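Ovley workshop book — greens irrigation and moisture
10/28/19

Carried on with the moisture work on the back greens. Octavio Guzmán had the probe from first light and did the 11th, 14th and practice green before the mowers went out. Readings are in the green binder, not copied here. The 14th is still drying from the front left, same patch as in March, and the turf has a thin, bluish look where the slope tips towards the bunker.

Pulled the head at 14/2. The nozzle was clean but the riser seal had a nick in it and there was grit behind the filter. Flushed it, new seal, put back at the same height. It now comes up square but turns slower than its neighbour. Leaving it for one more cycle before I swap the gear drive, as we only have one on the shelf and the Gumede order has not been sent.
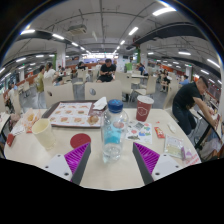 Bottle with the blue cap, food court table.

Wetting agent: the Flisora went on the 14th and the 11th at the label rate, watered in straight after. Practice green left untreated for comparison. Octavio wanted to treat half of it, but the hose point there leaks and I don't trust the edges. If we do it later, string a line first and mark both ends with paint.

Controller. Station 40 shows as running on the screen and nothing comes up. Checked the fuse and the common, both fine. Meter across the solenoid reads open, so it is either the coil or the joint in the box. The box was full of mud and I ran out of light. Bail it out first thing and remake the joint with the gel connectors — not the old twist ones, there is still a bag of those in the drawer and they should go in the bin.
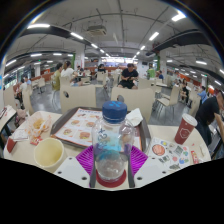

Same lunch table. Bottle on the red coaster.

Pump house: pressure is holding but the jockey pump cuts in more often than it did. Could be the check valve, could be the leak at the practice green. Shut that hose point off at the isolator overnight and see if the cycling stops. Hours meter was at 211 when I locked up, so compare with that.

Flerncombe have asked to borrow the small core sampler. Fine by me once we have done the second set on the 11th. It needs a new foot plate bolt and they should be told.

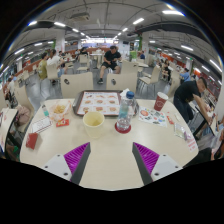 Stores and ordering

Gear drive for the 14/2 head, plus one spare. Riser seals, a full bag this time. Gel connectors are down to the last few. Solenoid coil for station 40, but hold that until the joint has been looked at. Marking paint, white. The 1000 litre tank has a weep at the outlet thread, so add tape and a new washer to the Gumede list.

The probe batteries went flat halfway round the 14th. Octavio changed them and repeated the first row, and the two sets agree well enough to keep. Spare set now lives in the probe case.
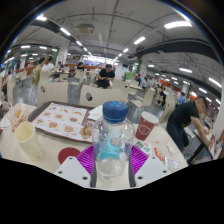
To do next

Bail out the valve box and remake the joint.
Read the pump hours before anyone opens the hose point.
Watch 14/2 through a full turn and time it against the next head.
Second set of cores on the 11th, same depth as before, bag and label them on the green.
Ask Octavio where the long screwdriver went.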